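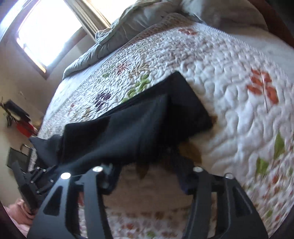 CHAPTER 7
Dyes and Dark Shades on Cotton

7.1 Why black is a separate topic

Most of the colors treated in Chapter 6 can be reached with a modest amount of dye. A pale blue or a light tan needs so little that nearly all of it finds a place on the fiber. Black is different. To look black under daylight, a fabric must absorb strongly across the whole visible range, and the dyer has to load the fiber far more heavily than for any pale shade. Three problems follow from this: cost, loose dye left on the surface, and uneven wear.

A black garment on a white bedspread is a common enough sight in a home. The two cloths may be cut from similar yarn and still call for separate handling in the wash. The reasons are the subject of this chapter.

7.2 How dye is held

Cotton is almost pure cellulose. It swells in water, and the swelling opens paths through which dye can pass. Once inside, the dye may be held in one of several ways.

Direct dyes are held by weak attraction alone. They are cheap and easy to apply, but they come away in warm water unless an aftertreatment is used.

Reactive dyes form a chemical bond with the cellulose. The bond is strong. However, part of the dye reacts with water in the bath before it reaches the fiber, and this spent portion stays in the cloth as a passenger. It must be washed out at the mill.

Sulfur and vat dyes go on in a soluble form and are then oxidized to an insoluble one. The color is trapped inside the fiber. Sulfur black is widely used for work clothes because of its low price.

7.3 Bleeding, crocking and fading

These words are often mixed up, and the student should keep them apart.

Bleeding is the loss of dye into a liquid. Crocking is the transfer of dye by rubbing, wet or dry. Fading is the loss of color where the cloth itself is — usually through light, chlorine or abrasion. A fabric can do well in one test and badly in another. A sulfur black may hardly bleed at all and yet leave a gray mark on a white cuff, because particles on the surface were never rinsed away.

A fourth effect is not a dye fault. Repeated rubbing raises short fiber ends, and these scatter light. The cloth looks gray although the dye content has barely changed. Turning the garment inside out before washing reduces rubbing on the outer face. Treatment with cellulase enzyme removes the raised ends and brings back part of the depth.

7.4 A mill record

The Birhane finishing works at Soterville kept a log of rinse water for one lot of reactive black knit. The lot weighed 385 kg and was run in 2 machines. Samples were drawn after each rinse and compared with a clear standard. The first rinses carried most of the spent dye. The later ones carried little, but the drop was slow, and the works had been ending the cycle before the curve leveled off. Cloth from that early cut-off stained the test strip. Cloth given one further hot rinse did not.

The point for the student is that the bond was sound in both cases. What stained the strip was dye that had never bonded.

7.5 Terms used in this chapter

Depth of shade: mass of dye as a percentage of the mass of dry fabric.
Exhaustion: the share of dye that leaves the bath and enters the fiber.
Fixation: the share of dye that ends up bonded.
Washing-off: removal of unfixed dye after dyeing.

Exhaustion and fixation are not the same quantity, and the gap between them sets the length of the washing-off stage. Section 7.6 derives this relation for a single bath.

RELATED CHAPTERS
Chapter 5: Water Hardness and the Dyebath
Chapter 6: Pale and Medium Shades
Chapter 8: Optical Brighteners on White Goods
Appendix C: The Rultex Gray Scale

READER COMMENTS (3)

Thảo La
In 7.2, is the spent reactive dye counted under exhaustion? The definition in 7.5 suggests yes, if it has gone into the fiber.

movcombe_textiles
Yes, it counts toward exhaustion but not fixation. Worked out properly in 7.6.

J.
Would like a table of rinse temperatures in the next edition. The mill record gives none except "hot".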